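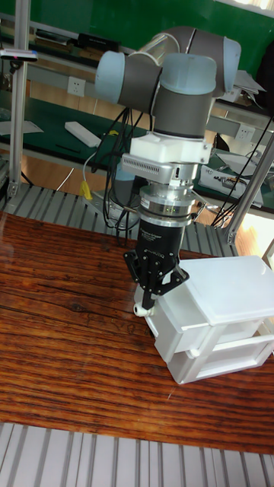 Figure 3. The gripper at the top edge of the two-drawer box.

4.2 Living with the Kabbaj kit

I'll admit I liked the Kabbaj kit more than I'd planned to! Karim Ramadan and I logged 388 drawer trials with it (the short protocol, 300 mm/s cap), and most of my grumbling is about the manual, which skips the wrist coupling altogether. 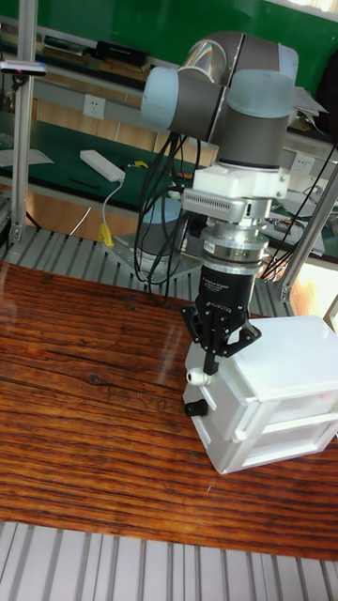
Figure 4. Fingers open just above the drawer unit.

Approach height mattered far more than grip force, so we retuned that first.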